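4. Starting your shift with the two-arm station

I wrote this section after our first month with the arms in the packing room at Kastitz, so it's partly instructions and partly what I wish I'd had taped to the wall on day one. If you're coming over from hand packing, start with this one and save Section 3 (network stuff) for a slow afternoon.

Before you power up

1. Clear your own things off the table. Coffee, phone, box cutter, all of it. I know there's room. Put them on the shelf anyway.

2. Set the bin between the two arms with the long side running left to right. It goes in empty, every time, even if the last person left a half-finished order (finish that one by hand, please!).

3. Follow each cable with your eyes from the gripper end back to the base. You want enough slack for the arm to reach, and no loop lying where a finger could close on it.

CAUTION: Never reach in to fix a cable while an arm is live. Hit stop, wait for the arm to settle, then reach.

Powering up

4. Turn the key on the Jistgate box to 2. Position 1 is for the service people and you'll get a long angry beep if you try to run on it.

5. Check for a green light on both arms. On the left arm it's low down on the motor housing, and on the big white-and-black one it's up on top of the wrist, so if you're short like me you may need to lean a bit. One green and one dark means you don't start. Call Pejman Sharifi at extension 2130.

6. Press HOME and hold it until the screen says READY. The left gripper should open and stay off to its side of the bin, and the right one should come in over the right end with its fingers down.

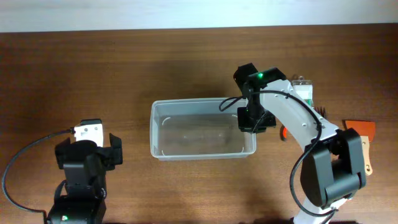 Golnar Mazandarani read a draft of this and wanted it said plainly that homing was the part she hated for weeks, that she kept stepping back from the table every time, and that new people should be allowed to stand wherever they like until they're used to it. Fine by me. Stand by the door if you want, as long as you can get to the stop button.

Running orders

7. Scan the order sheet and press GO. The arms do the picking. You do the checking, the lids and the labels.

8. Look over each bin before you close it. The station is good at putting the part in and pretty bad at noticing the part is scratched, so that's still you.

9. If the arms pause for more than a few seconds, read the screen first. Most of the time it wants a refill.

NOTE: The counter on the screen goes up to 2000 and then starts over from zero. It is NOT your personal score. Sorin Grecu asked about this at the Monday meeting and the answer from upstairs was that it's only used for scheduling the gripper pad changes.

What's different about the job

Less lifting, more standing and looking. My wrists are happier and my feet are not, so grab one of the rubber mats from the Colombo cage. You'll also swap out every two hours, because staring at bins longer than that makes you miss things (I let a whole run go out with the wrong lids in August). The swap is on the clock and you don't have to ask for it.

Shutting down

10. Let the current bin finish, then press PARK.

11. Key to 0. Both green lights should go out.

12. Write anything weird in the log, even if it fixed itself.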